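4.2 Wear, pattern and the reluctance to replace

The survey asked respondents to name the surface in their home they would replace first if money were no object. The kitchen counter won comfortably, as it did in the pilot. We then asked when they planned to replace it. The most common answer was a pause, which our coding scheme had no category for and which we eventually filed under "other."

This gap between wanting and doing is well known to anyone who has lived with a counter. It has been less well known to the literature, which tends to treat a kitchen surface as a purchase with a lifespan, after which a sensible household makes another purchase. Households in Birier, where most of our 606 responses were collected, do not behave like this. They complain about a counter for years, put a cutting board over the worst of it, and describe it to visitors as temporary.

Two groups stood out. The first, whom we call deferrers, intend to replace the counter as part of a larger job that also takes in the floor, the sink and sometimes a wall. The larger the imagined job, the safer the existing counter. One respondent had been collecting tile samples for so long that the samples had themselves gone out of style. The second group, whom we call defenders, began the interview by apologizing for the counter and ended it by explaining why it was better than anything sold today. The change of heart usually came when the interviewer agreed with the apology.

Pattern matters more than we expected. Plain surfaces were judged almost entirely on condition: a stain on a white counter is a stain, and people could point to it from across the room. Patterned surfaces were judged on taste first and condition a distant second. Owners of floral counters in particular spoke at length about whether they liked roses and had to be prompted to mention scratches at all. A busy print does hide small marks, and several respondents credited the previous owners with great foresight on this point. We think it more likely that the previous owners liked roses.

There is also the matter of what the counter has to match. In the Praltel apartments the wall tile and the counter were often chosen by different people in different decades, each of whom presumably had a plan (Figure 2). Respondents rarely objected to either one alone. They objected to the meeting of the two, and then tended to blame whichever was cheaper to remove. Since tile is a nuisance to take off a wall, the counter was nearly always found guilty.

We had assumed that a mismatch of this kind would speed up replacement. It seems to slow it down. A household with a matching kitchen can swap one piece for a newer version and keep the match. A household with a mismatched kitchen must first decide which half was the mistake, and this is a conversation that many couples told us they were saving for later. In the Isah interviews, where both partners were asked separately, agreement on the faulty half was so rare that we stopped using the question as an icebreaker.

The metal trim deserves a short note. Edging strips were installed to protect the counter, and respondents regarded them mainly as a place where crumbs go. Even so, a loose strip was mentioned as a reason to call someone far more often than a worn surface was. A worn surface is a matter of opinion – a strip that catches a sleeve is an event.

Finally, cost. We offered respondents a hypothetical coupon for 50 percent off a new counter of their choice, on the theory that price was the real obstacle. Interest was high, follow-up questions were detailed, and the deferrers promptly added a backsplash to the plan. The Zaditz pilot produced the same result on a smaller scale, and we had hoped it was a fluke. Section 5 considers what a discount is for, if it makes the job bigger.
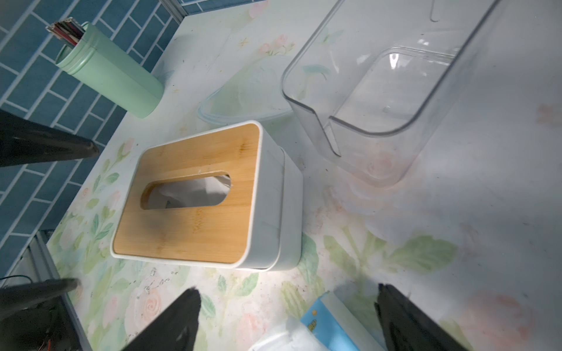
Photo: authors' own.
Figure 2. Rose-print counter with metal edging against dark teal wall tile.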